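Search threads Search
2 min read
Print | E-mail this

Clolport finale – was that dress glued on??

unleyfan90: Okay who else stayed up for the Clolport reunion special? I need to talk about the silver gown! 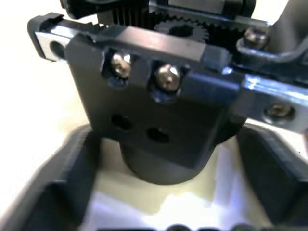
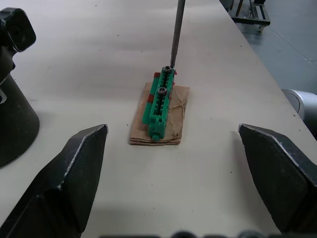
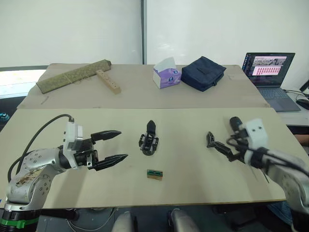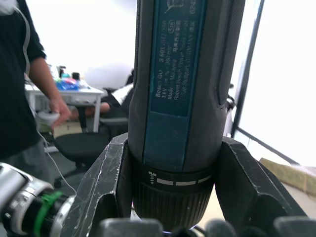 So the gown. I've rewound the couch bit maybe too often and I swear there's no zipper, no straps, nothing, and she still did that whole dance number with the backup guys. My sister says tape. I say you'd need something like that Bosch screwdriver in the last pic to get her out of it! Best outfit since the April episode, fight me.

popcornmoth: Fighting you. The April one was way better. This looked like a 2,000 dollar shower curtain.

glitterdesk: It's a Ramasamy, they posted a sketch. Boning inside, no tape.

popcornmoth: Then why was she tugging at it for 30 seconds after the break?

unleyfan90: She was fixing her mic pack – go watch it again.

glitterdesk: Could be both, I've worn a corset top to a wedding and you tug all night lol

popcornmoth: Fine, but I'm still team April. Does anybody have a link to the Clendivwood after-show? Mine's blocked.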